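Drivers and loaders wanted - Lamura Minibus & Coach, Larkelville

Need people quick. Two full time drivers for the 64-seater and a handful of casual hands for weekends, airport runs and weddings. Start as soon as paperwork clears. Posted 22 April 2026, will come down when the spots are filled.

Who we are: small charter outfit, 11 vehicles, yard on the Falum road behind the tire place. School trips, ball games, wedding shuttles, church retreats, the odd band. Most jobs inside three hours of Larkelville. Overnights happen, maybe one or two a month, motel paid.

Drivers - what you need
Commercial license with passenger endorsement. Current medical card. Clean-ish record, talk to us if there's something old on it. OK with backing a full size coach down a hotel driveway in the dark. Manual experience nice, not required, only one of the old ones is still a stick.

What you'd be doing
Pre-trip check, fuel, pick up on time, be decent to people, sweep out after. Paper log AND the app, both, every trip. Wedding jobs mean long waits so bring a book. Prom season is starting and it is busy, no vacation requests till it's over please. We'll be just as short-handed again in December with the office parties, so tell us now if you're gone that month. 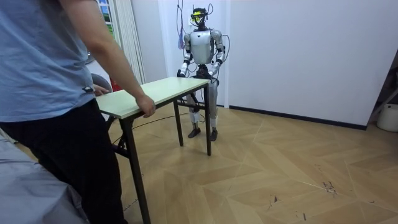 Casual hands ride along on the bigger party charters. Luggage, coolers, helping older guests up the steps, head count before we pull out. A lot of groups want setup at the other end too, so you'd be carrying chairs, garment bags, and folding tables like the one with the pale top and dark metal legs. Get a good grip with both hands and ask for a second person if it's heavy. Plain t-shirt and black pants are fine for setup, company polo once guests are on board. No shorts. Closed shoes, we mean it.

Pay
Drivers hourly, plus gratuity on weddings and proms (you keep all of it). Wait time is paid same as drive time. Casuals get a four hour minimum even if the job runs short. Paid every other week. Health plan for full timers after 2 months.

Training
Two paid days with Valdis Avotiņš, our yard manager. First day is vehicles and routes, second you ride along on a real job. If you've never driven the Rozīte (the party bus, purple, you'll know it) there's an extra evening on that becuase of the lights and the sound system and the door, which sticks.

Hours
Fridays thru Sundays are the bulk of it. Full timers get weekdays too, mostly school runs. Schedule goes out a week ahead, changes by text. Last minute changes happen, sorry in advance.

How to apply
Come by the yard before noon, bring your license. Or leave a message with the office, name, number, what you've driven and which weekends your free. No resume needed for casuals. Drivers please bring two references, at least one from a driving job.

Must be 21 or over for driving, 18 for casual. Drug test before start, we cover the cost.

Park on the street side, not in front of the wash bay.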